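FOR IMMEDIATE RELEASE

**Dralgate's kitchen recipes get a book of their own, and the whole town is invited to supper**

DRALGATE, Saturday, February 25, 2023 – After a long stretch of sorting, typing, testing and eating (a great deal of eating), the Dralgate Recipe Archive is delighted to announce *The Gimwood Cookbook*, a collection of 200 everyday recipes from home kitchens in and around the town. The book will be published in August by Brovis Press, with a launch supper at McIntyre Hall that is open to everybody.

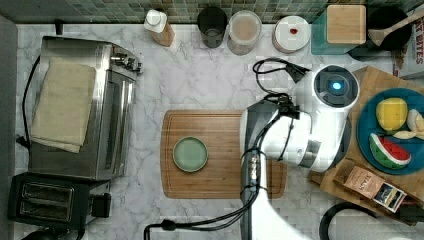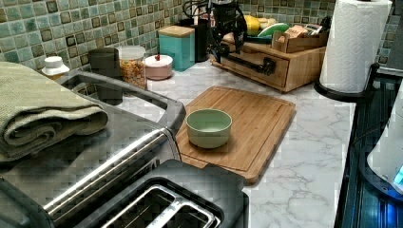
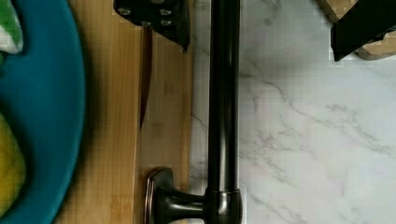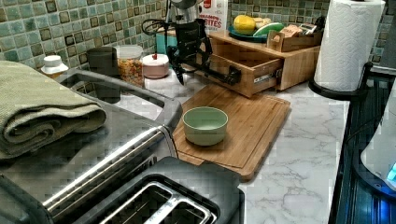
*Views along the kitchen counter, with its marble-patterned surface.*

The recipes were chosen from the archive's collection of 3,462 handwritten and typed cards, lent or given by 633 households. They arrived in biscuit tins, shoeboxes, ring binders and, in one memorable delivery, a hatbox with the hat still in it. Some are written out in full with oven temperatures and serving sizes. Others are a list of ingredients and the word "bake."

"I thought we might get enough for a pamphlet," said Huguette MacDonald, editor of the book and founder of the archive. "Then people started showing up at the library with their grandmother's whole drawer, and they'd stand there and tell me about the Sunday dinners, and I'd be writing on the back of my hand because I'd run out of paper. I've loved every minute of it. I've also eaten more date squares than any person should."

The book takes its name from Gimwood Road, where the first box of cards was collected. That box alone supplied the recipes for brown bread, mustard pickles, chicken with dumplings and a lemon pudding that separates into sponge and sauce as it bakes. All four are in the finished book, and the pudding has the longest note of any recipe in it, as the testers could not agree on the size of the dish.

**Plain cooking, clearly written**

*The Gimwood Cookbook* is a working book for weeknights, lunches, potlucks and the odd celebration. Nearly everything in it can be made with ingredients from an ordinary grocery store and the pots already in the cupboard. Soups and stews come first, followed by suppers, vegetables, breads, baking, preserves and a generous section called "Something for the Visitors," which covers all those squares, loaves and small sandwiches that appear on a plate the moment someone knocks.

Every recipe was cooked at least three times by three different home cooks before it went to the publisher. Testers were asked to follow the instructions exactly on the first try, even where they suspected trouble, and then write down what they would change. Their comments have been kept wherever they seemed useful. Readers will learn, for instance, that the oatmeal bread likes a slightly smaller pan than the card asks for, that the pea soup is better the next day, and that opinion on raisins in the butter tarts remains firmly split. The book gives both versions on facing pages.

Old measurements were one of the great pleasures of the project and also its biggest headache. "Butter the size of an egg" appears on dozens of cards. So does "a teacup of milk," and teacups, as the testers found out, vary a good deal! The editors have supplied both metric and cup measures throughout, and the original wording is printed in the margin in a lighter colour for anyone who would like to try it the old way.

Vague oven instructions were handled in much the same manner. A "quick oven" and a "slow oven" are now given in degrees Celsius and Fahrenheit, with a short table at the back for people working from their own family cards.

**The stories behind the cards**

Between the chapters are short pieces drawn from conversations with the families who lent their recipes. There is one on packed lunches, one on making do through a winter when the road was closed, and one on the flavour of things grown in a back garden compared with the same things bought in January. A favourite among early readers is the piece on substitutions, in which a single spice cake travels through several kitchens and comes out the other end with no eggs, different fat, twice the ginger and the same name.

"You can see people arguing on these cards," MacDonald said. "Somebody writes two cups of sugar, and somebody else crosses it out and puts one and a half, and then in a completely different pen it says 'No. Two.' I wanted all of that in the book. It's the best part, honest to goodness, and the designer was so patient about fitting it in."

Many of the cards are reproduced at their real size, splatters included. Brovis Press has chosen a binding that lies flat on the counter and a paper that will stand up to a floury thumb. There is a ribbon marker, blank lined pages at the end of each chapter for the owner's own additions, and an index that lists recipes by title, by main ingredient and by the name the family used at home. Anyone looking for "Dad's Mistake" will find it there, and also under cabbage.

**Supper at McIntyre Hall**

The launch will be a sit-down supper at McIntyre Hall, cooked entirely from the book. The menu is still being fought over in the friendliest possible way, but the pea soup, the oatmeal bread and the lemon pudding are confirmed, along with a vegetarian main course and a table of pickles. Guests are warmly encouraged to bring a recipe of their own, on a card, to swap with the person sitting beside them.

During the afternoon before the supper, the hall will host drop-in sessions on bread shaping, pickling and reading old handwriting. The handwriting session has been a hit at the library all winter, so come early for that one. Children are welcome at all of the sessions and will be put to work on the biscuits.

Supper tickets will be sold at the Dralgate library desk and at the door while seats last. The afternoon sessions are free. The hall has step-free access from the parking lot, and the kitchen can cater for most dietary needs if guests mention them when they book.

**The archive stays open**

Publication of the book doesn't mean the end of collecting. The Dralgate Recipe Archive will go on accepting cards, notebooks and clippings at the library, where they are scanned and handed back to their owners, usually within the week. Families who would like to donate the originals can do that as well. They are stored flat in acid-free folders and can be looked at by appointment.

The archive is especially keen to hear from people who moved to Dralgate more recently and brought their recipes with them. Cards in any language are welcome, and help with translation is available. Recipes don't have to be old. If it gets made on a Tuesday and people ask for seconds, the archive would like to see it.

Cooks who never wrote anything down can book a visit instead. Someone from the archive will come by with a notebook and a set of scales, weigh each handful before it goes into the bowl, and write up the recipe afterwards for the cook to check. Several recipes in the book were gathered this way, among them a rhubarb relish whose maker had been promising to write it out for her neighbours for years.

**About the Dralgate Recipe Archive**

The Dralgate Recipe Archive collects, copies and shares home recipes from Dralgate and the surrounding area. It is based at the Dralgate library, and its scanned cards can be read there free of charge during regular opening hours.

**About Brovis Press**

Brovis Press publishes books on local history, food and gardening.

**Media contact**

Huguette MacDonald, Editor, *The Gimwood Cookbook*
Dralgate Recipe Archive, care of the Dralgate library

Sample recipes, scans of selected cards and advance pages are available on request. Interviews can be arranged with the editor and with several of the recipe testers.

– 30 –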